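Help & Advice > Workbenches and Surfaces
March | by Martti Tuominen
Last updated: March

Marking out a dark work surface with tape: frequently asked questions

Which colour of tape should I use on a black or dark top?
Yellow. White is also legible but shows dirt sooner, and red is hard to make out under warm lamps. Wamari stocks yellow under code 264 and white under code 946. Both have the same adhesive.

What width do I need?
9 mm suits most bench outlines. Wider tape is easier to lay straight, but the inner and outer edges of the outline are then further apart, and users will disagree over which one counts. Decide on the inner edge and write it down.

How do I prepare the surface?
Wipe with a damp cloth, dry it, then wipe with isopropyl alcohol. Leave the surface until all the alcohol has gone. Do not use furniture polish or any spray containing silicone. If polish has been used in the past, clean twice.

How do I lay a square?
Mark the corners in chalk with a steel rule. Lay opposite sides first, overrun each corner, then lay the remaining sides across them. Trim with a sharp blade, cutting through the tape only. Check both diagonals before pressing down. If they differ, lift one side and lay it again with fresh tape.
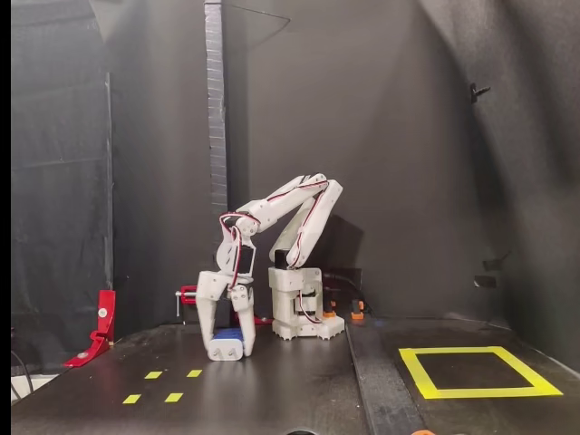
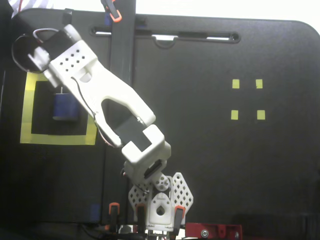 Yellow tape outlines on a dark surface. The first picture also has short dashes at the lower left; in the second, a blue object stands inside the square.

When are dashes better than a full outline?
Use dashes for a position that may have to move, or where a closed outline would be mistaken for the target area. Keep them short and of equal length. A full square is clearer for anything that must finish inside a boundary.

Should small blocks touch the tape?
No. Tape has thickness, and a light block with one edge on it will lean. Make the square large enough to leave clear space on all sides.

Can I clamp over the tape?
It is possible but the tape will creep under load. Fix clamps at the table edge and keep outlines clear of them. G-clamps need retightening after the first day on soft boards such as Clunley. On the harder Tlapale board this is seldom necessary.

How long does the tape last?
Our Lindutham test bench had 1000 wipes with a damp cloth before the corners began to lift. Sliding heavy items over the edges shortens this considerably.

How do I remove it?
Pull slowly, back over itself and close to the surface. Warm stubborn lengths with a hairdryer on a low setting. Residue comes off with alcohol on a cloth. Do not scrape painted boards.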